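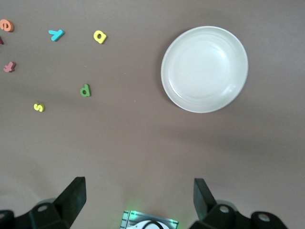 The Pikex patient app wants to be the one place where your clinic, your pharmacy and your blood pressure cuff finally speak to each other. I have been using it since May, when my clinic in Eratthorpe dropped its old portal and sent everyone a login code on paper, by mail, with 3 weeks to use it. Part of the package is a meal log, and the meal log works best if you set down a plain white plate on a plain tabletop, so the software has something it can recognize as dinner. I own one such plate. It now leads a fuller social life than I do.

Let's start with what the app does well. Booking is quick. You pick a doctor, you see real openings, and the visit shows up on your phone calendar without a fight. Repeat prescriptions are even better: two taps, and the pharmacy on Oda Street gets the request before I have my shoes on. Test results arrive with a short note in normal language, and the old ones stay where you can find them. The portal we had before kept mine in a folder called Miscellaneous Outbound.

The cuff is made by Hirkis and pairs over Bluetooth, in the sense that a cat comes when called. Once connected it behaves. Readings drop into a chart, the chart goes to the nurse, and the nurse writes back if something looks off. But every phone update breaks the pairing, and the fix is to delete the cuff, restart, and type in a code printed on the underside in gray on slightly darker gray.

Then there are the reminders. Out of the box, Pikex sends one for everything: drink water, stand up, rate your last reminder. The switch to turn them off lives under Profile, then Wellness, then Preferences, then a second Preferences. I got there on a Sunday with coffee.

The meal log itself is fine if you eat simple food. It knows an egg. It is confident about rice. My lentil stew came back as "soup or gravy, 1983 calories," and I was asked if I'd like to share this achievement. You can correct it by hand, and it does seem to learn, slowly.

Privacy settings are better than I expected. Each data type has its own switch, and the export gave me a file with 1367 rows in it, all readable, mostly my pulse.

The basic app is free through the clinic. The cuff was 40 dollars and the extra charts cost more, so I skipped the charts. I'd keep the booking and the prescriptions, tolerate the cuff, and leave the meal log to people who eat a lot of eggs.

Posted Wednesday, November 17, 2021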